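A day at the Draltach workplace health fair
2023-08-12

My employer wants to change the health cover for our team next year, so I was sent to the Draltach fair to listen and collect offers. I am not an insurance person. I work in payroll, and I am the one who gets the questions when a claim is refused.

The fair takes up one long hall and a few smaller rooms upstairs. I arrived at 10 and there was already a line for the free blood pressure check. I waited 14 minutes, and the nurse told me to come back after lunch because I had walked too fast from the station. She was right, the second reading was much better.

The first talk was by Mayu Tsuchiya from Morikawa, a company that manages group plans for small offices. She spoke about back pain and poor sleep in staff under forty. In her opinion most people in this age never use the yearly checkup, even when it is fully paid. They think it is for their parents. Her advice was to give the checkup a fixed date in working hours, and I wrote this down twice by mistake. 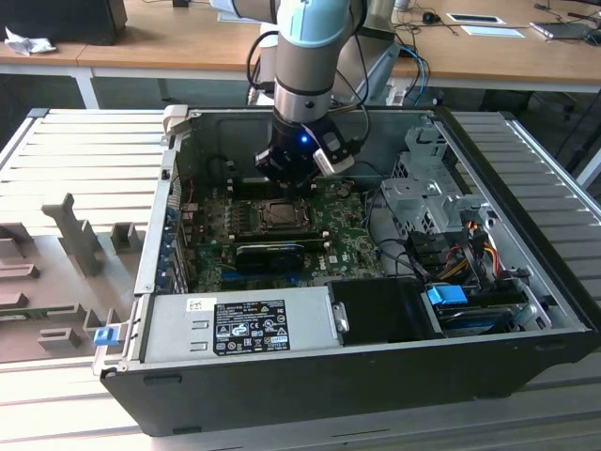 After her came a discussion about waiting periods. This part was difficult for me. One plan covers physical therapy from the first month, another only after 2 years, and the small print uses almost the same words for both. I asked for a table to compare them and was promised one by email. It has not come yet.

At the Feltus stand I talked for a long time with Honeylyn Enriquez. She explained the difference between a deductible for each person and one for the whole family, with a pencil and the back of a brochure. Their middle plan would cost us 1180 dollars a month for the team, dental not included. With dental she could not say a price without the ages of everybody.

Zatico showed a phone app which counts your steps and gives a discount on the premium. I have doubts about it. A colleague of mine has a bad knee and I would not like that she pays more than I do - the man at the stand said there are exceptions, but he did not know where they are written.

The food was expensive and the coffee was good. The upstairs rooms are hard to find, so take the elevator near the coat check. The next fair is in March, and registration is on the Draltach site from the fall.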